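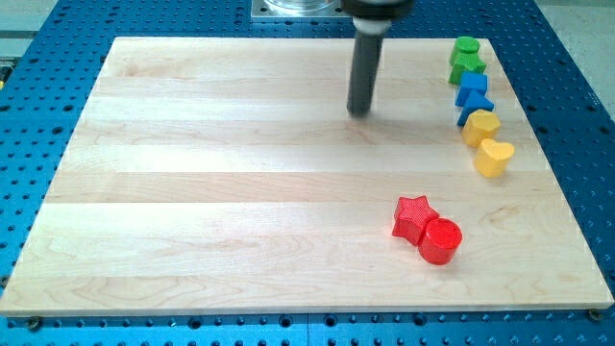

Maple board on the blue worktable.

2026-06-19

I finally decided what to do about the kitchen counter. The old laminate had swollen near the sink and I was tired of wiping around it. I got quotes for stone first. The cheapest came to $3000 with fitting, and that was for a kitchen with 4 feet of counter on one side and not much more on the other.

So it's going to be maple. Renu Uniyal put wood in her place in August and has had no trouble with it, apart from one ring by the kettle that she sanded out in an evening. She oils hers every couple of months. I can live with that.

Most of my time has gone into picking the oil. I tried two, one from Lusari and one from Curner, on offcuts I left by the stove. The Lusari went more yellow than I wanted. The Curner stayed close to the bare wood but took two days to stop feeling tacky – longer than the can says. I'm going with the Curner anyway.

The sink stays where it is. The faucet is new, $119, and still in its box in the hall. Next job is shutting off the water, and the valve under there hasn't been turned in years.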